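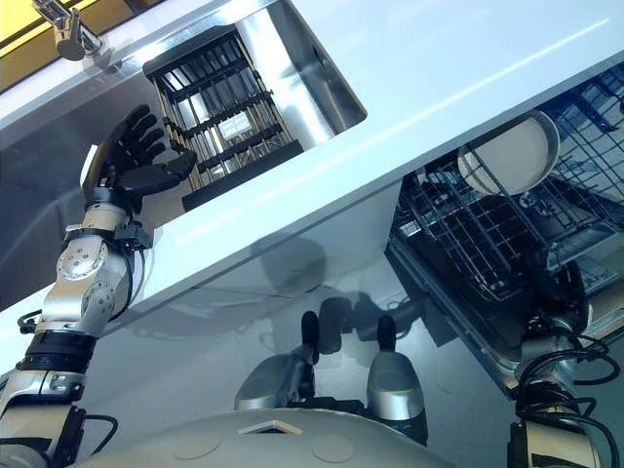
Bowen Two-Arm Kit for Clubs and Classrooms

The Bowen is the robot our student club wished it had when we started: two arms, five-fingered hands, and a head camera, all of it meant to be taken apart and put back together by people who are still learning. The kitchen task set is our favorite place to put it to work. Sinks, racks and plates are things every student knows how to handle already, so the first meeting can go straight to the fun question of how you get a robot to do it!

Kit type: two arms, upper body, head camera
Hands: five-fingered, black, left and right
Skill level: high school and up, with a mentor
Good for: clubs of up to 10 students, semester classes, the Wameo Kitchen Round
Status: in stock for January

What students get to do

Most groups begin by driving the arms by hand from the operator station. Reaching for the edge of a dish rack sounds easy until you try it (the thumb needs to be well open before you get close, and everybody forgets the thumb). After that they record their own runs, sort the good ones from the bad ones, and train the arm on what they kept. Marta Kravets's class at Trandmont recorded over 3000 short runs in one school year, and they were still arguing about which ones to throw out in the last week.

A single plate in a dishwasher is a great first project. It has a flat face, a thin edge and wire tines to catch on, and a group can spend a happy month on it. Racks in sinks come next. Shiny steel and bright countertops are hard on a camera, so you'll get some good lessons about lighting along the way.

In the box

Left and right arms with hands fitted
Upper body and stand
Head camera with spare lens cover
Operator station with two hand controllers
Cable set, plus a bag of reusable ties
Hex keys and spare screws
Printed build guide, 44 pages
Kitchen task cards

You supply the kitchen or a mock-up of one, and a computer that meets the spec on the download page. Dishes are up to you. Stavros Raptis, our workshop lead, likes thrift store plates.

Cables

Please read the cable chapter before the first session. The arms need slack to reach low racks, and a loop that is fine at counter height can snag when the elbow drops. Move each arm through its full reach slowly, with the stop button in someone's hand, and tie things up afterward.

Club loan

Lallov lends this kit to school clubs for a semester at a time. There's a refundable deposit of $4000, which the school pays, and we cover shipping both ways. Send us a paragraph on what your students want to try. It doesn't have to be polished, and half-baked ideas are very welcome.

From a club

"We had the left hand lined up on the rack handle by our third meeting and the whole room yelled. Then we spent two weeks on the right one." Elis Llewellyn, student captain

Goes well with

Spare fingertip set
Wameo Kitchen Round rule book
Second operator station

Questions about loans go to Myfanwy Rees at the Lallov schools desk.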